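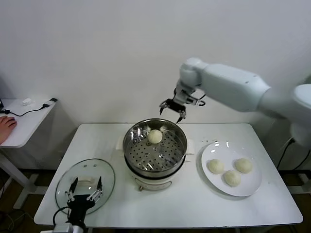
Tahmineh Hosseinzadeh

Filed under: Bench Notes / Flour and Dough

Print | E-mail

January, morning into late afternoon

Carried on with the water question on the Telley flour. Hooman's last entry has the dough tearing at the sheeting step, and he put it down to the mixer. I wanted to run it again with the mixer left alone and only the water changed.

Base batch: 700 g Telley, dry yeast, sugar, a little lard. Same recipe card as before, the one taped inside the cupboard door. The card still says to dissolve the yeast in the milk. Crossed that out. We stopped using milk in the fall.

First dough felt dry right away. Flour left on the bowl wall after the usual mixing time, and the hook was pushing the lump around without working it. Rested it under a damp cloth and tried again, which helped some. Sheeted it by hand with the long pin. It cracked along the edges on the second fold and I could see the cracks again after rounding. Kept it anyway so there is something to compare with.

Second dough wetter. Came together fast, clean bowl. Soft enough to stick to the bench if left sitting, so I used a bit of dusting flour, more than I wanted. No tearing. Surface after rounding was much better than the first.

So it is the water, or mostly the water. The mixer does run warm and I agree with Hooman that it needs looking at, but it did not cause this.

Compared with the Mahmoudi flour, from the open sack on the low shelf: almost 600 g left in it, so I made a smaller batch and scaled everything down. It takes up less water than the Telley. At the wetter setting it went slack and would not hold a round shape on the bench. If we go back to Mahmoudi we can't use the same card. Somebody please write this on the sack.

Proofing. The Ronby cabinet was set to 35 C when I came in and the display read lower for most of the morning. Left the door shut and it caught up before noon. I have been judging the dough by touch and by how it floats in a cup of water, small pinch from each batch. First dough was slow to float. Second was ready well before it. Going by the clock would have had me steaming the first one too early.

Wrinkling after steaming: still no clear answer. I have been letting the pot stand with the heat off before lifting the lid, and Hooman lifts it straight away. We should each do it both ways with the same dough. Until then I don't trust either set of notes, mine included.

Zenuvley called about the sample sacks. They can send 2 of the finer grade, no charge, but want the moisture readings back from us. Our meter needs a new battery door. Tape for now.

To do:
- redo first dough with longer rest, same water
- new card for Telley, typed
- order parchment squares, yeast
- check cabinet against the glass thermometer
- Hooman: where is the small scale?

Bench wiped down at 4:30, cabinet off.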